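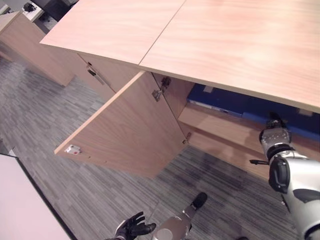 Home Ask Browse Furniture Floors Doors and windows Sign in

Search Sullura Help Search in: All topics Go

Office cupboard door won't stay shut on carpet tiles

northstairs
Sun 27 September

We moved our low wooden cupboards to the Skurlow building in August and one door has not closed properly since. It shuts, then drifts open a few inches. The hinges are the concealed cup kind, one near the top and one near the bottom, and there is a small latch on the inside of the door. It was fine in the old place, which had a hard floor. The new floor is carpet tiles. I have tightened every screw I can find. Do I need new hinges, or is it the carpet? We only keep folders in it, so weight should not come into it.

plainedge

It could be the carpet, or the cupboard may have been twisted in the move. Check the cupboard before the hinges. Put a spirit level across the top, side to side and then front to back. If it leans forward even slightly, a door will swing open by itself unless the latch holds it. Then open the door and look at where the latch lands. If the plate and the catch don't meet, the latch is doing nothing.
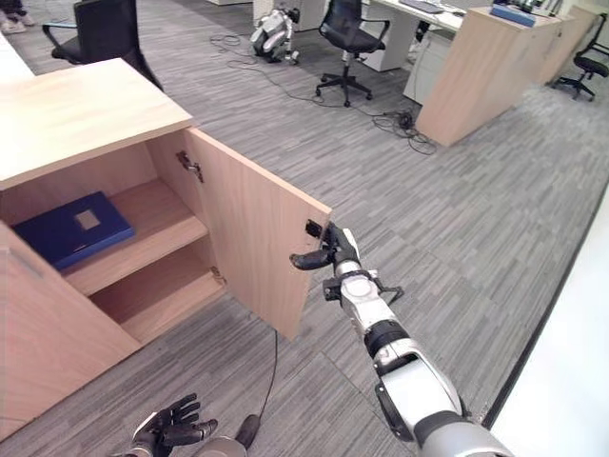

What to do, in order

1. Empty the cupboard. Two people should move it.
2. Look under it for a lifted tile corner or a cable.
3. Put it back and check the level again. Pack the low side with thin plastic shims - card squashes flat within a week.
4. Adjust the hinges last. On most cup hinges one screw moves the door sideways and another moves it in and out. Half a turn at a time, and shut the door after each one.
5. If it still drifts, move the catch forward a millimetre or two.

You should not need new hinges unless one is bent. A bag of 30 shims is more than enough for a whole office.
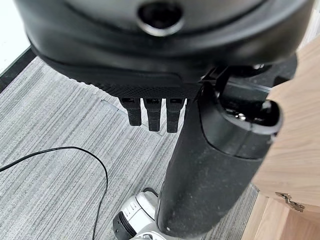 Lu

Just get a stronger magnetic catch. Had the same thing with a cupboard at work and never touched the level. Stick-on ones didn't last, so use screws.

kettle and tray

I would do what plainedge says, but look at the floor too. Carpet tiles are glued with a tacky adhesive, and if one was laid over a ridge the whole cupboard will rock.

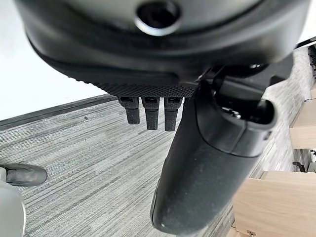 Cupboards pushed hard up against a wall are often the worst ones. The back edge can sit on the skirting or on a tile that was trimmed badly, and that tips the front down. In ours, grey striped carpet ran right up to a dark skirting strip along a white wall, and with a stripe like that it is easy to miss a raised join. Run your hand along it. Pull the cupboard out by 9 mm or so and see if the door behaves. If it does, leave it there.

Comments

gatepost44: Cakon sell longer screws for those hinge plates if yours have stripped.

northstairs: Pulled it out from the wall and it is better but not cured. Will try shims on Monday.

mossybank: step 4 sorted mine, thanks

Lu: still say magnet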